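Section 4: Setting Up a Snack Spot

Now the fun part! Your table is built, leveled and wiped down, and it's time to put something good on it. This section covers the two-person snack layout, the one we get the most mail about, and it works for a mid-morning break as well as for a late bite after a movie. If you haven't finished the leveling steps in Section 3, go back and do those first. A mug will forgive a slight tilt, but a round bun won't!

What you need

One plate per person, or one plate to share
One mug per person
Buns, rolls or anything else that sits well on its own
A soft dry cloth
A small tray if your kitchen is in another room

Before you start

1. Wipe the tabletop with the soft cloth, working from the back edge toward you. Glossy tops show every crumb and fingerprint, so give it a second pass under a lamp if you want it to really shine.

2. Check your cable holes. If your model has them, make sure any cords are pushed through and out of the way. Keep drinks well forward of the holes.

3. Decide where people will sit. Everything else follows from that, and it's much easier to move a chair now than a full mug later.

CAUTION: Never pour over an open cable hole. If you have a power strip mounted underneath, unplug it before cleaning up any spill.

Laying it out

4. Put the plate down first. Set it in the middle of your reach, a hand's width or so in from the front edge. A plain, pale plate with a low rim is our favorite, and it lets a bright bun do all the showing off.

5. Put the mug behind the plate and off to one side, handle turned in toward the person drinking. Left or right is up to you. Moushumi Bhuiyan, who wrote the first version of this guide, is left-handed and always drew it on the left, and we've kept it that way in the Uris and Zerkden booklets ever since.

6. Leave a clear lane between the mug and the plate. You want to be able to reach for a bun without your sleeve catching the rim of the mug.

7. Bring in the buns last. Lift each one from above with your fingers spread over the top and your thumb low on the side, and lower it gently. Squeezing is what flattens them!

Note: If you're serving shaped buns (pumpkins, hedgehogs, little bears), turn the best side toward the guest before you let go. Sliding a bun around on the plate afterward can scuff the glaze.

Pumpkin buns

We have to put in a word for these. Aranka Hegyi on our support desk got half the office hooked on them last June, which is a silly month for pumpkins, and we didn't care one bit. The shape comes from tying kitchen string around the dough before baking, so it puffs up between the strings and you get those lovely deep creases.

8. Bake at 335 degrees Fahrenheit for 21 minutes. Our batch uses 700 grams of dough, and the tops should still be quite pale when they come out.

9. Let them rest for 20 minutes, then snip the string and peel it off from the bottom up.

10. Move them to the table one at a time. A warm bun is soft, and a stack of warm buns turns into one very large bun.

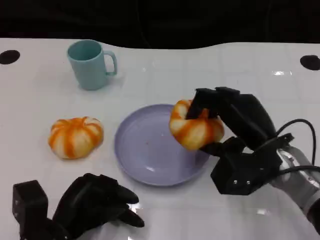

11. For a shared plate, keep the buns side by side with a little space between them. If the plate is on the small side, let one bun wait its turn on the table next to it (put a napkin under it if it's glazed).

12. Step back and look at the whole thing from your guest's chair. Handle easy to reach? Plate centered? Then you're ready to eat.

Clearing up

13. Take the mugs away first, then the plates. Brush crumbs into your hand or onto the tray, never toward the cable holes.

14. Wipe sticky spots with a damp cloth and dry them right away. Dried icing comes off with warm water and a little patience. Please don't scrape it with a knife!

Note: The Khondokar and Kumer tops have a matte finish and can take a drop of dish soap on the cloth. For glossy tops, stick to plain water.

If you're having more than two people over, go on to Section 5, which covers adding the side leaf and where to put the teapot.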